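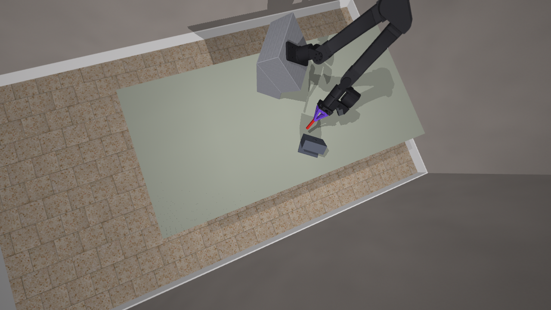 Notice to Residents of the Lower Terraces

The Water Office at Varside informs all households below the fourth lock that the well in Ronusmont Square will be closed from the first morning of September. Residents are asked to read this notice in full and to pass it to any neighbour whose eyesight is poor.

The Office has received 64 letters on the subject of the well. It thanks the writers. Most of the letters report that a voice has been heard in the shaft shortly before dawn, and that it recites the names of streets. The Office has compared these reports with its own maps and confirms that the streets named are those of the town of Zirero, which was given up to the reservoir in the time of our grandparents and which lies under 40 feet of water.

An inspector was sent to the well on three occasions. On the first she heard nothing. On the second she heard the streets of the market quarter, in the order in which a postman would have walked them. On the third she took with her an old delivery book, borrowed from the Abeysekara Library, and found that the voice left out one address, a house at the end of Tanner's Row. She waited until it was light. The address was not given.

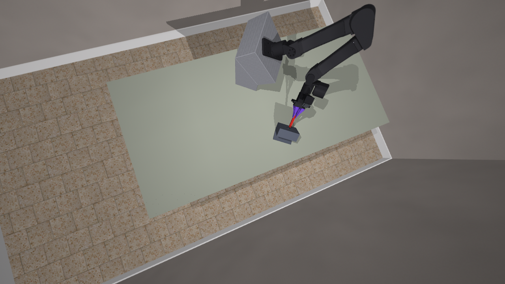 The Office wishes to correct certain statements now in circulation. The water is fit to drink. The level of the well has not risen. The voice does not answer questions, and residents who have lowered written questions in the bucket are reminded that paper blocks the lower grating and that the cost of clearing it falls on the parish.

It is further stated that no person living in the Lower Terraces is under any duty to reply on behalf of the missing house. The Office is aware that a number of families moved here from Zirero, and that some keep door keys from that town. Keys should not be dropped into the shaft. Those already recovered may be claimed at the side counter between nine and noon, on a fair account of the door to which each belonged. Keys not claimed by the end of the winter will be hung in the entrance hall.

During the closure, water will be drawn from the standpipe in Chandler's Yard. A sum of 4000 crowns has been set aside for the fitting of an oak cover to the well, with a lock. The joiner has asked whether the cover should have a slot in it. The Office has considered the matter at two meetings and has instructed him to make a slot of the usual size for letters, with a brass flap.

The inspector will continue to attend before dawn until the cover is fitted. She has asked that it be recorded here that her mother was born in Tanner's Row, at the far end, and that the Office was told of this before her appointment and raised no objection. She will be given a lamp, a chair and the use of the delivery book.

Residents whose windows face the square are asked to keep their dogs indoors until six.

By order of the Water Office, Varside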